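Skurnum opens its doors to Puvdale's unwanted computers

Puvdale, June. Skurnum, the computer repair and reuse workshop on the old Ralier yard, is delighted to announce that its collection service for unwanted desktop computers now covers the whole of Puvdale, and that households, schools and small businesses are all warmly invited to take part, whatever the age or state of the machine under the desk.

The workshop has 7 benches and opens from nine in the morning until half past four. In the past year it took in 3,744 items, from complete towers down to single memory modules, and it passed 137 rebuilt computers to families and pupils in the town.

"People are often a bit shy about bringing us an old tower, and they really needn't be," said Réka Takács, who founded Skurnum. "There is nearly always something worth keeping inside, whether it's the power supply, the memory or just a good cable, and we do love having a look!"

Every desktop is laid on its side and opened up before any decision is made about it.

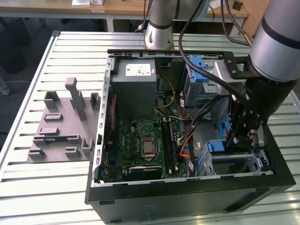
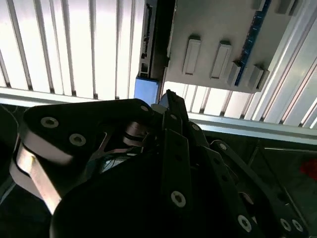 Parts which pass their checks are sorted and put on the shelves for later rebuilds, and whatever can't be used again goes on to Howells, the recycling firm, for its metals and plastics. Hard drives are wiped or destroyed, as the owner prefers, and a written note of this can be sent on request.

Nurhan Bayram, head of Puvdale Lower School, has already welcomed 21 of the rebuilt machines into her classrooms. "They arrived clean, set up and ready to go, and the children were thrilled," she said.

Collections are free within the town and can be booked at the workshop counter. Please take out any discs and keep the power lead with the computer if you still have it. Monitors and keyboards are welcome too, but the workshop is sorry that it cannot take printers.

Press enquiries: Dinesh Prajapati, Skurnum, Ralier Yard, Puvdale.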